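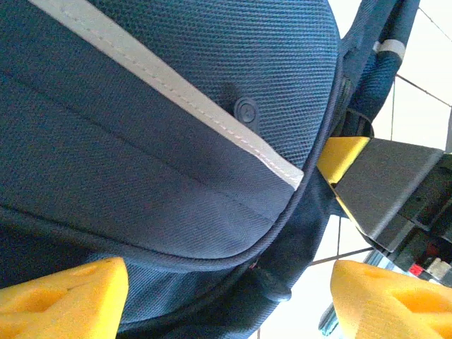
School Bag Safety Check: Rurkside Walking Group
Completed by: Lenka Polák
Checked by: Miroslava Trnka
Bag no. 13 (navy backpack)
Due: October, before the early walk starts

1. Reflective strip
Result: Pass
Comment: Light grey strip running diagonally, with a row of white stitching along its lower edge. Pulled gently at the stitches and none lifted. Tested with a torch from the far end of the corridor, lights off. Wipe with a damp cloth only.

2. Mesh panel
Result: Pass
Comment: No holes found by hand. Keep pens and compasses out of this part.

3. Snap button
Result: Pass
Comment: Small, round, black, set in the mesh. Firm when pressed from behind.

4. Lower twill panel
Result: Pass
Comment: Soft creases only. These do not count as wear. Look again if the cloth goes thin or shiny along a fold.

5. Piping and seams
Result: Pass, with note
Comment: Tiny reddish thread or mark on the seam line. Seam holds when pulled from both sides. Do not pick at it or cut it. LP to look at it again on Tuesday. MT: agreed, leave it in use.

6. Shoulder straps
Result: Pass
Comment: Padding even along the length. The white band near the top of the strap is to stay on. Adjust both straps to the same length before handing the bag out.

7. Black webbing loop, lower edge
Result: Pass
Comment: Stitched in well. Not for hanging the bag up. Two bags came back last term with this loop torn out, both from the low pegs at Kukesholm.

8. Zips
Result: Advisory
Comment: Main zip is stiff for the last few teeth. Rubbed with candle wax and it runs better. If it sticks again, send it to Brabec for repair.

9. Loaded weight
Result: Pass
Comment: Loaded with the usual books and lunch box and carried for 4 minutes. No slipping.

Overall: fit for use
Action: item 5 recheck, item 8 watch
Locker key: 796
Questions about this sheet to Miroslava Trnka at the Rurkside desk, mornings only.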